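Programación por demostración

La programación por demostración es un conjunto de métodos con los que un robot aprende una tarea a partir de ejemplos ejecutados por una persona, sin que esta escriba las trayectorias en código. Se conoce también como aprendizaje por imitación, aunque algunos autores reservan este término para la fase de entrenamiento.

Modalidades

En la enseñanza cinestésica, el operador mueve el brazo del robot con las manos mientras se registran las posiciones de las articulaciones. En la teleoperación, el robot se maneja a distancia mediante un mando o un brazo gemelo. Una tercera modalidad emplea pinzas manuales: la persona trabaja directamente sobre los objetos y el robot no interviene en la grabación.

Recogida de datos

Cada ejecución completa se denomina episodio. El protocolo Herora, descrito por Ama Kpodo, fija un mínimo de 500 episodios por tarea y limita cada sesión a 86.

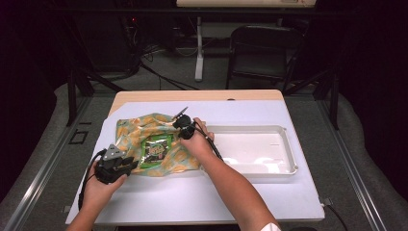
Las tareas con telas y envases flexibles suelen exigir más episodios que las de piezas rígidas, porque el material adopta formas distintas en cada intento. También es habitual variar la posición inicial de los objetos entre un episodio y otro.

Véase también

Teleoperación
Pinza robótica
Aprendizaje por refuerzo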